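Ticket 542: Steamed buns collapse and wrinkle after lid comes off
Davstead Kitchen Help Forum > Steaming and dough > Open
4 comments · 2 shares
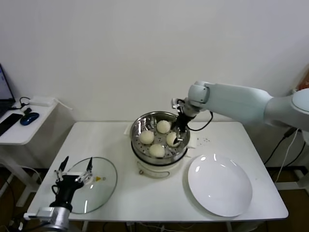 Four buns in the steamer, lid off. Note the tops.

PROBLEM
Buns come out of an electric steamer with wrinkled tops. Same flour (Clolholm plain, white bag), same yeast, same recipe from the Drestach booklet, which promises "smooth as an egg every time". I have my doubts about that booklet.

WHAT I HAVE BEEN TOLD SO FAR
Everyone has a cure and they can't all be right. I've been told to add vinegar to the water, to use milk in place of water, to buy special bun flour, and to leave the kitchen door shut. I asked for evidence and got a link to a recipe with no wrinkles in it and no explanation either.

LOG

Batch 1. Recipe as printed. Second prove until "doubled", whatever that means on something the size of a bun. Wrinkled. One had a dent you could rest a pea in.

Batch 2. Vinegar in the water. Kitchen smelt of chip shop. Wrinkled.

Batch 3. Cloth under the lid to catch drips. Fewer shiny spots, so I'll grant that drips are a real thing. The wrinkles are a separate matter and they stayed.

Batch 4. Shorter second prove, stopped while the dough still sprang back when pressed. Better. I don't trust one batch, so I did it again.

Batch 5. Same as 4 but with the heat off and the lid left tilted for a few minutes before lifting. Slight wrinkling only. Could be the prove, could be the lid. I changed two things at once by the end of it, which is my own fault.

REPLY FROM SOLHEIM BAKING DESK
Thank you for the detailed notes. This sounds like overproving. Please try our bun flour mix, 239 in the catalogue.

MY ANSWER
Overproving I can believe, since batch 4 points that way. The mix I can't. If the prove is the trouble, a different bag won't mend it, and I notice it's the only part of your advice that costs money. Has anyone there run the mix and the plain flour side by side, with the same prove? If so, please post it.

STILL TO DO
Batch 6: short prove, lid lifted straight away.
Batch 7: long prove, lid tilted.
No vinegar in either.

Status: left open. Please don't mark this as solved again until I've done both.

Was this helpful? Yes 2 · No 4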